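Matching a repeat at the seam
11 September 2020 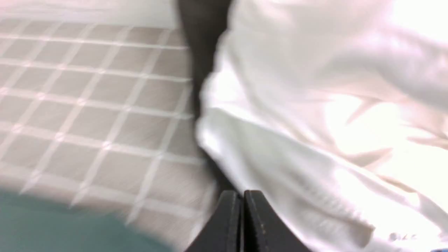
How much extra fabric do you need to match a pattern across a seam? Take the cut length, round it up to the next full vertical repeat, and buy that length for every panel, plus one spare repeat.

The curtains in the back room are 180 cm long when finished. Hem and heading add 28 cm, so each cut is 208 cm. The fabric I ordered from Tamasico has a vertical repeat of 14 cm. Dividing gives 14.86, which rounds up to 15 repeats, or 210 cm per panel. The waste is 2 cm a panel, and I have seen far worse with large florals.

A half-drop print changes the sum. The design at one edge sits half a repeat lower than at the other, so adjoining panels have to be shifted by 7 cm. I allow one more half repeat on every second panel and mark the tops with chalk before cutting.

Selvages should be checked too. On some bolts the pattern runs into the selvage by a centimeter or so, and the match point is inside the printed edge. Fold one seam allowance under, press it, lay it over the next panel and slip-baste from the right side. Pins alone let the lower layer creep, at least on my machine.

Lucimara Xavier wrote to ask whether the repeat printed on the label can be trusted. I measure over five repeats and divide. My last Talavera bolt came out 3 mm long per repeat, and over a full drop that added up to 4.5 cm.

Lining is next, probably in December.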